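Teaching a hand to shelve

Getting a robot to put a car part on a shelf takes a great many goes at putting a car part on a shelf. At Rebane, a small firm that builds training sets for warehouse machines, those goes are the product. The company has a carpeted room, several blue shelving units on castors, a stack of green crates and a set of parts that were chosen for being awkward to hold.

The project running there now is called Pollport. Its aim is to gather enough examples of picking and placing for a learning system to work out the movement without being told each step. A person guides the arm through the task from start to finish while the cameras and joint sensors record. One complete run is called an episode. By the end of October the team had 3746 of them on disk.

Not all of those are usable. Every episode is watched back at double speed and given one of three marks: keep, trim or drop. Trimming covers runs where the operator paused too long at the start or carried on moving after the part was down. Dropped runs are mostly recording faults, such as a camera that lost its clock or a joint reading that froze. In the first month 410 episodes were dropped, most of them before a loose connector was found and replaced.

Failed grasps are kept. If a part slips and the operator recovers it, the run goes into the set with a note, and the client can decide whether to train on it. Havudov, the parts distributor paying for the work, asked for these early on. Its own trial the year before had used only clean runs, and the arm had no idea what to do once something went wrong.

Wheel covers have taken up more time than anything else. They are wide and light, the openings between the spokes catch fingertips, and the clips on the back drag on whatever they touch. An operator can take one by the rim or through an opening, and the two methods look very different in the data. For a while each operator used whichever felt natural, and the early models dithered between the two, reaching for the rim and then changing course halfway. The instruction sheet now says rim only. The 229 episodes that used the other grip have been put in a folder of their own.

Variety has to be planned. Left alone, people set up the same way every time. So the session sheet changes the starting height of the arm, the position of the unit and the number of crates on the lower shelf. Yellow tape on the floor gives a reference point, and the units are wheeled off it by a set amount and back again. Lighting is changed twice a day.

Operators work in blocks of 20 episodes and then swap. Longer blocks were tried, and the later runs became quick and careless in a way that showed up clearly in the hand speeds. The swap also means that no single person's habits fill the set.

The recordings are stored in Clultudik, an in-house tool that lines up the video with the joint readings and lets a reviewer jump to the moment of contact. 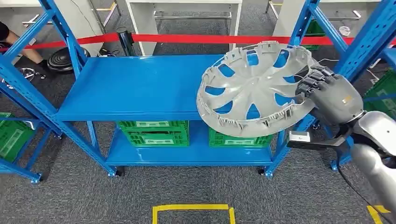

Once the wheel covers are finished, the room will be reset for boxed parts, which stack and can be gripped from either side. Rebane expects those to go faster. The session sheets have been drafted and the first boxes are due from Havudov before the end of the month.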